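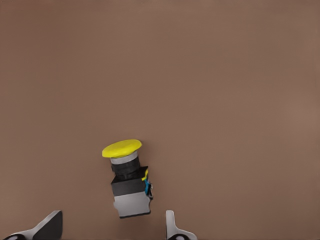
The yellow push button in the simulator, gripper fingers just peeking in at the bottom

16/03/2022

So I've spent most of this week picking up a switch that doesn't exist, and I've had a lovely time! It's for Lodness, my little grasping project, and the plan is to collect 800 examples of me steering the gripper by hand so the model has something decent to copy.

I began with the button because it's such an awkward shape (big wide cap, skinny neck, boxy bottom) and it never lands the same way twice. Each go starts with a random drop onto the brown table, then I drive the fingers over, close them and lift. I'm allowed 15 seconds before the script bins the attempt, and my first evening was mostly bin.

I've got 98 keepers so far. Grabbing by the block seems to go much better than grabbing under the cap, but I'm making myself do both or it'll only ever learn my favourite!

I'm saving everything in batches of 20 now, after a crash on Monday ate a whole evening's work. Grr. Next up is giving the table a few different colours, and then I want to try the Kanaujia set of parts, which has some horrid little connectors in it. Hoping to start training by June.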